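Home > Shop Notes > Meetings > Calendar > Join
Filed under: Robot Build Nights

Minutes, Stastwood shared workshop, January, started 7:10 pm

Present: Tegan Bolger (chair), Ngân Giáp (notes), four others, see sheet

1. Last minutes - passed, no changes.

2. Money. Balance 2,658. Wrist parts from Drorum came to 337, paid. Tegan wants the receipt scanned, not left in the drawer agian.

3. Base. Casters still rub on the left. Shim for now, proper bracket later. Tegan has the drill press booked till 9.

4. Sim. Ngân showed the Wamard room on the projector. Runs slow on the old laptop. Long talk about whether to fix the lighting - no, leave it.

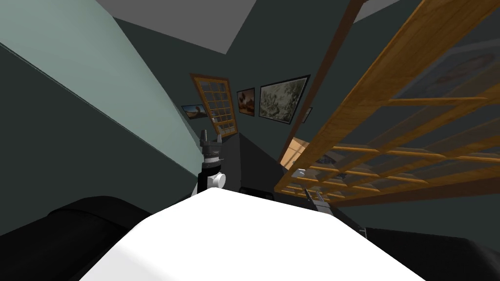
Head camera pitch is next, Ngân to redo the mount angle before anyone touches the arm code. Wants it level enough that the back wall stops running downhill, right now ceiling to window is all on a slant. Left gripper pointing up with fingers open is OK as a start pose. Right one sits in under the wooden lattice, angled down - Tegan asked for more clearance there, Ngân thinks move the lattice over insted. Try both, report back.

5. Esteban branch - merge after the mount change, not before.

6. AOB. Key to the side cabinet missing. Bring own safety glasses.

Closed 8:40 pm.

Last updated: January, by ngan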